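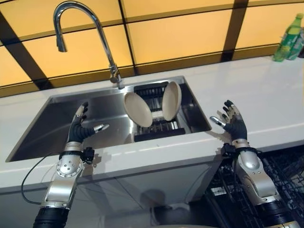
16 Jan 2018. Second round of water samples from the Cesis reserve, lower creek and the pond by the old boundary. Filled 18 bottles, of which 2 leaked in the bag and will need taking again. Nets and sieves get rinsed under the tall gooseneck tap at the big steel sink, then hung up before anyone leaves. Labels in pencil only please.

Turbidity at the Ritero end was higher than in June. Bank has slumped below the footbridge and the alders there are leaning - Ho-yin Hsieh wants stakes put in before the next high water. I paced the slump at 20 metres.

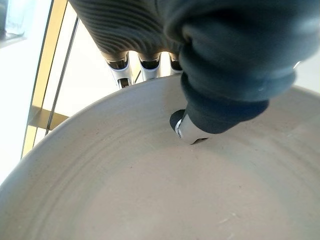
Photo: Ho-yin Hsieh

Sturard have sent the revised boundary map. It gives 691 acres with the Tsai parcel included, so the old figure on our site sheets is wrong and wants changing. The access track is still shown on the wrong side of the creek. Have written back to them.
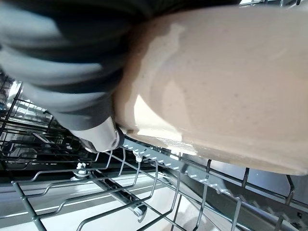
Still to do: repeat the two lost samples, check the pond gauge, find out who has the key to the north gate. Leaf litter trays can wait until the ground dries out a bit.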